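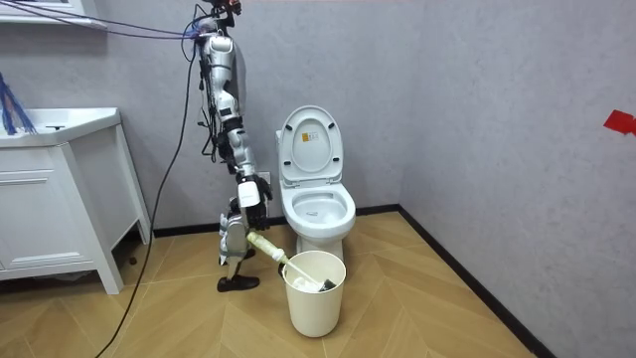 Fig. 1. Brush, bucket, bowl, lid up.

Housekeeping Practice, Unit 4: The Toilet
Funmilayo Akpan, November

We use cookies to improve your experience. Accept / Manage

Worth 20 marks, and the unit everyone hopes to miss. The brush goes in the bucket between passes. It does not go on the floor, the sink or your neighbor. Allow 30 seconds for drips before you carry it anywhere.

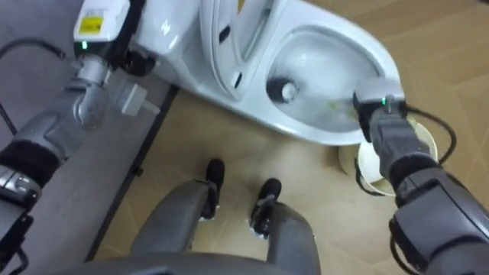

Residue likes the stretch of wall just below the rim, where a hasty cleaner never looks. Start there and work down to the drain. The yellowish-green smear near the rim, low on the right, is the sort I take marks off for. Most students scrub the water instead, with great energy.

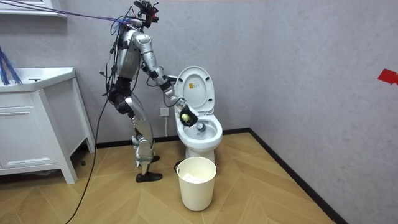 Front edges come last, top surface first and then the underside. Wood floors complicate matters: a herringbone one like this has a great many joints, and every joint will take a drip. Wring out whatever you wipe with over the bowl. Keep toilet cloths away from sink cloths. I shouldn't have to write that, and I write it every year.

Reading for next time: the Geltard handout, first half. Bring gloves.

Last updated: November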